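Nikura Room: Bench Gallery

Home | Rooms | Galleries | Contact

Photos and captions by Eleni Shehu
Posted in April

This gallery covers the small bench in the Nikura room and the things that get used on it. Most of it is glass, wood and water. The room opened two years ago on the ground floor of the Drostholm building, next to the bicycle storage, and it is used for color and density work that used to be done in the kitchen upstairs. People in the other rooms have asked what is kept here and whether they can borrow it. The captions answer most of that.

Captions are short. Where something can be borrowed, the caption says so. Click any picture for the larger version.

THE ROOM

The door
Gray door, second on the left after the stairs. The old sign still says Archive. The key is at the front desk until 5 in the afternoon. After that, ask whoever is in the Grelberg room, who will have the spare.

The sink
Deep enough for the tall cylinders to be rinsed standing up. The hot tap is stiff. Please don't leave glass in the sink overnight. Two pieces were broken that way over the winter and both were hard to replace.

The shelf over the sink
Beakers on the left, bottles on the right, brushes in the jar. The long thin brush is for tubes only. If it has been used on anything oily, wash it twice and hang it with the bristles down.

The window
Faces north. Good for comparing colors in the morning and poor for it after 3 in the afternoon, when the brick wall across the yard turns everything slightly orange. Use the lamp on winter afternoons.

THE BENCH

The bench is kept as plain as possible. A pale top and pale walls make it easier to judge a color, and a weak pink can be told from a weak orange without holding a card behind it. The old bench was dark green and nearly useless for this. The label maker, the notebooks and the tape stay on the side table.

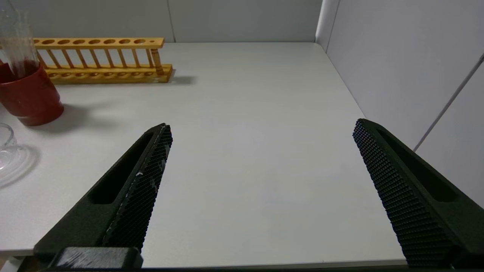
Red is the color that gives the most trouble in the density series. It stains, it looks darker in a thick column than a thin one, and two batches mixed from the same bottle will rarely match by eye. The batch in the glass at the far left, standing in the dark red cup, is a reddish one, and the cup does it no favors when you are trying to judge the shade. Move the glass in front of the pale wall before writing anything down. The wooden rack at the back is the one to use for the tubes. Its top rail has a row of round holes, with a smaller one at the right-hand end, and the base board has openings to match the tubes' lower ends, so check the fit before you pour.

The lamp
Clamp lamp with a daylight bulb. It goes on the shelf edge and points at the back wall. Pointed straight at the glass it only makes glare. Spare bulb in the second drawer.

The side table
Notebooks, tape, label maker, paper towels. One notebook per series. The blue one is density, the black one is plant colors. If you finish a notebook, write the month on the cover and put it in the box under the table.

THE GLASS

Tall cylinders
Used for layering sugar solutions. They tip easily when full, and a tipped one takes a long time to clean up. Set them well back from the front edge. They can be borrowed by the other rooms for a day at a time.

Test tubes
Kept in the top drawer, mouth down on a folded towel. There are 40 when all of them are home. Anything with a chipped lip goes in the glass bin. The short ones belong to the Grelberg room and have a strip of white tape near the top.

Beakers
The 50 ml beakers go missing more than anything else. They are good for dipping brushes and for growing cress, and they have been found doing both. Please bring them back. They are not for borrowing until the number is up again.

Droppers
Glass with rubber bulbs. Take the bulb off to rinse. The rubber perishes if the bulbs are left on over a long break, and then it leaves black crumbs in the liquid.

Funnels
Plastic, in two sizes. The small one fits the test tubes, but only if you lift it slightly to let the air out. Poured too fast it will spit.

THE COLORS

Red cabbage
Chopped, covered with hot water, left for 28 minutes and strained through cloth. It gives a purple that goes pink with vinegar and blue-green with baking soda. It keeps for a few days in the refrigerator and smells bad after that.

Beet
Strong, cheap and quick to make. It fades in the window, so store it in the cupboard. It will also mark wood for good. Several of our older racks have a pink end.

Onion skin
Yellow to brown, depending on how long it simmers. The skins come from the canteen. Leave the paper bag with your name on it before lunch and pick it up in the afternoon.

Food coloring
Used in the density series, where the color only has to show which layer is which. Two drops in a beaker is enough. More than that and the bottom layers look black.

Sugar solutions
Mixed in warm water and left to cool before pouring. Label each one with its strength as soon as it is made. They all look the same once they are colored, and tasting them to find out is not allowed.

THE RACKS

Drying rack
On the wall to the left of the sink. The pegs are for tubes and small bottles. Cylinders go on the towel underneath, lying down.

Wooden racks
Bought from Nedeljković, a small workshop that makes school and kitchen woodwork. They are varnished, which helps with spills, but the varnish goes cloudy if they are left to soak. Wipe them with a damp cloth and dry them straight away.

Repairs
The dowels can work loose after a year or so of use. A drop of wood glue and a night under a heavy book fixes most of them. Put the date of the repair on the underside in pencil. Racks waiting for glue go on the windowsill with a paper tag.

BORROWING

Write what you have taken on the sheet inside the door, with your room and a time for bringing it back. Glass should come back clean and dry. Colored liquids stay in this room unless they are in a bottle with a screw cap and a label.

If you break something, put it in the glass bin and note it on the same sheet. You don't need to pay for it, but I do need to know before I place the next order.

The second gallery will show the plant colors on cloth and paper, including the onion skin samples from the long table in the Grelberg room. Pictures for it can be left with me or sent to the room address.

E. Shehu

Back to Galleries | Next: Plant Colors on Cloth (coming in May)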